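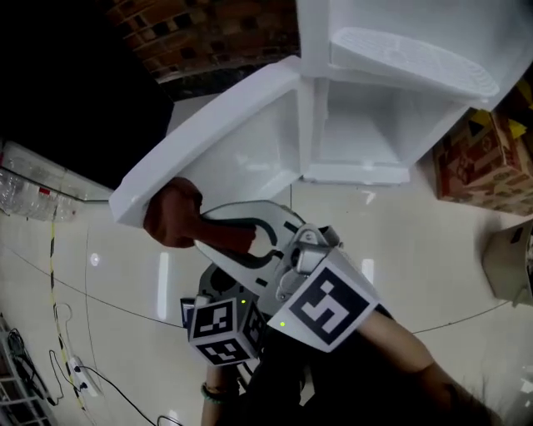

The fridge with its door open, bottom bin empty

Household Help > Kitchen > Refrigerators

Bottom bin smells and the door drifts. Do I really have to take everything apart?

Posted by Raelene Hollis, Isville

Hello all, and thank you in advance to anyone who reads to the end of this, as I do tend to go on. I have a plain white refrigerator that came to me from my aunt when she moved to Urambridge, and it has been a good old thing. Lately, though, there is a sour smell that comes back within a day or two of wiping it out. I have emptied the bottom bin completely and it looks clean enough to me, all smooth white walls, but put your nose in there and you will know it isn't. The shelf right over the bin has a ribbed surface, and I wonder if something has gotten down into the ribs. We did have a jar of pickled beets go over in there last November, and I cleaned that up in a hurry with company at the door.

My second question is about the door. If I leave it partway open while I'm putting groceries away, it swings by itself, and when I shut it I have to give it an extra push along the lower edge or it doesn't seem to catch. Are these two things connected? I have used dish soap, and I have used baking soda in a saucer, and neither one got me very far. I would rather not buy a new one if a Saturday of scrubbing will do it.

2 answers

Huia Cosgrove wrote:

Oh, I feel for you, beets are the worst! I think you are right to suspect that ribbed shelf. Mine is much the same, and a sponge just rides along over the tops of the ribs and leaves whatever is down in the grooves exactly where it was. Take the shelf out if it will come (mine lifts at the front and then slides toward you, but don't force yours) and let it sit on the counter until it isn't cold anymore. I cracked one years ago by putting it straight under the hot tap, and I was sick about it.

Then fill the sink with warm water and a good handful of baking soda, lay the shelf in, and go have your coffee. After that, an old soft toothbrush, working along the grooves and not across them. Do the underside too, especially the edge that sits over the bin. Drips run back along there and dry, and you never see them unless you get right down on the floor with a flashlight. While you're down there, run the same toothbrush around the corners of the bin space. Rounded corners look clean long before they are.

Now the door. Please look at the rubber seal, all the way around, and especially along the bottom where you have been pushing. Crumbs and sticky stuff get in the folds and it can't sit flat. Wipe it with warm soapy water, pull the folds open gently with a finger, and dry it well. Then try the dollar bill trick: shut the door on a bill and tug. If it slides out with no drag at all, the seal isn't holding in that spot. A door that isn't sealing lets warm air in, and warm air makes smells worse, so yes, I'd say your two troubles may well be cousins.

The swinging by itself is most likely the floor or the feet. Put a level on top, front to back. You want it tipped back just a hair so the door wants to close. The front feet usually screw in and out – get somebody to lean the top back for you while you turn them, and do take the heavy things out first.

I'd leave a bowl of fresh coffee grounds in the bin overnight when you're done. It took 3 nights with mine, and then I had a kitchen that smelled like a diner, which I didn't mind one bit.

Ayuba Dramani wrote:

Check the drip pan underneath. Ours was the drip pan. Also unplug it before you go poking around back there.

Comment from Raelene Hollis:

Thank you both so much! Shelf is soaking as I type. I had no idea there was a drip pan, so I'll be looking for that next.

Last updated Monday, May 21, 2001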